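Prerkden Charity Bazaar

The Prerkden Charity Bazaar is a one-day sale held each June in the covered hall on Morin Street, in the town of Prerkden. It raises money for the local hospice and, in most years, a new part for the hospice minibus.

History

The bazaar was started by Kálmán Pap, a retired baker who had been left with 200 unsold jars of plum jam and a guilty conscience about them. The first sale had three tables. Two were his. It cleared enough to pay for a wheelchair ramp, and Pap was asked to repeat it, which he agreed to do on condition that someone else bring the jam.
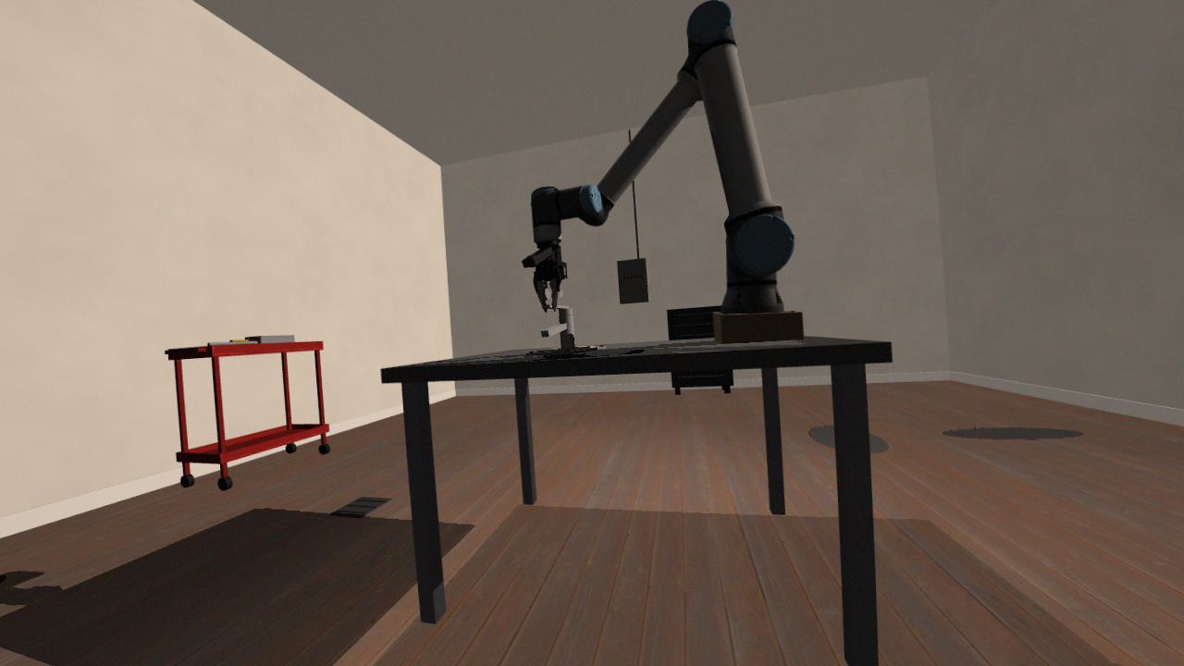

The sale later outgrew its corner of the hall and spread into the Alley, a narrow passage beside the building where secondhand books are sold by weight. Miklós Takács took over from Pap and introduced numbered stalls, a raffle and a complaints book. The complaints book has since reached its fourth volume.

Stalls and customs

There are now 145 stalls, selling mainly knitwear, cakes and lamps. The Drumano, a brass band of uneven strength, plays at noon and again at closing time, when it is credited with clearing the hall quickly. Haggling is officially discouraged on charity goods and universally practiced. Unsold lamps are stored until the following year.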